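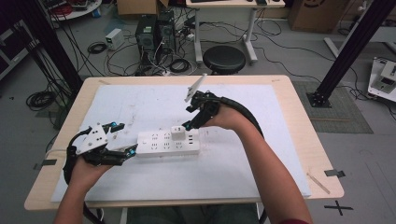
The white power strip on its board, one plug in

I have been meaning to write about extension leads for a while, and I know how that sounds. My sister says I could get a thousand words out of a teaspoon, and she may be right. But we have all got them, haven't we, snaking behind the sofa and under the desk and along the skirting board, and I spent most of last week on my hands and knees sorting ours out, so you are going to hear about it. Put the kettle on.

It started with the lamp. I had bought a little reading lamp for the corner by the bookcase, a nice plain thing from Fimeo, and there was nowhere to plug it in. The strip behind the bookcase was full. I followed each lead back to see what it belonged to, and three of them didn't belong to anything at all. One was a charger for a phone I gave away, one was for the old baby monitor (our youngest is 13 now and taller than me), and one I still can't identify. It has a round end and says nothing on it. I've put it in the drawer with the others.

Once I'd done that corner I couldn't leave it alone. You know how it is when you clean one window. I went round the whole house with a roll of masking tape and a pen, and I stuck a label on every plug, right up close to the pins where you can read it without pulling anything out. Lamp. Printer. Radio. Dae-han's thing. I had to ask about that last one, and Dae-han Ji, who has been married to me long enough to know better, said it was for the foot warmer and would I please leave it where it was.

I do like a white strip for a table. A black one vanishes against the floor, and then you kick it. Lay a white one flat on a pale board and you can see straight away what's in and what isn't, and that small cube of a plug standing up near the end is easy to get your fingers round. I've become quite fond of having a board underneath as well. Foam board is light, you can lift the whole business off the table when you want to sweep, and it saves the wood from getting scratched. It does mark, mind you. Ours is covered in scuffs and I have given up trying to wipe them off. I tried washing-up liquid, then a rubber, then one of those white sponges, and the sponge only made a cleaner patch that showed up the rest.

A few things I've learned, for anyone about to do the same.

Plugs go in more easily if you keep the strip from sliding. Hold the far end down with one hand and push with the other. I used to do it one-handed while holding a mug of tea, and the strip would go skating off across the table and take the mug with it if I wasn't careful. My mother-in-law wedges hers against the wall, which is fine if you have a wall handy.

Big square plugs go at the end. If you put one in the middle it leans over its neighbour and you lose a socket. It took me years to work that out, and I had a perfectly good three-way adaptor dangling off the back of the desk all that time for no reason.

Don't plug one strip into another. I used to, I'll admit it. We had the Christmas tree running off a strip that ran off a strip that ran off the socket in the hall, and when my friend Mal-soon Hong came round for supper she followed the lead with her eyes all the way out of the room and then looked at me. She's an electrician's daughter. She didn't say a word until pudding. The next morning I went out and bought one long lead and did it properly.

Keep heaters off them altogether, and kettles. Those go in the wall.

Coil the spare cable loosely. I had mine wound up as tight as a ball of string and held with an elastic band, very pleased with myself, and Mal-soon undid the lot. She makes a big floppy loop and fastens it with a bit of that hook and loop tape. I bought a roll of it and cut it into lengths with the kitchen scissors, which are now not as good as they were.

The floor is the part I still haven't cracked. You can have the tidiest table in the world, and then you look past the edge of it and it's all black cable, over and under, like somebody dropped a plate of noodles. Any room with computers in it seems to go the same way. I've looked at those trays that screw in under a desk, and at a sort of fabric sleeve with a zip. Dae-han is in favour of the tray because he likes drilling. I'm leaning towards the sleeve, which I could do myself on a quiet afternoon without anyone looking for the spirit level.

The other trouble is cardboard boxes. I keep every box that anything electrical comes in, in case it has to go back, and they stand about on the floor for months. I flattened seven this week. One of them had held the printer before last! There was a lead still in the bottom of it, in its little twist of wire, never used, and of course it was the very one I'd bought a second time in the spring.

So the score at the end is as follows. The lamp is plugged in and I've been reading under it every evening. The bookcase strip has two sockets to spare, which feels like having money in the bank. The drawer of mystery leads is fuller than it was, and I have promised to take the lot to the recycling point before the end of November, apart from the one with the round end, because the minute I let it go I'll find out what it was for.

If you've used one of the zip-up sleeves, do tell me whether it gathers dust. And if you know how to get scuff marks off foam board I'd be very glad to hear that too.

Posted 5 November 2025

Filed under: round the house, tidying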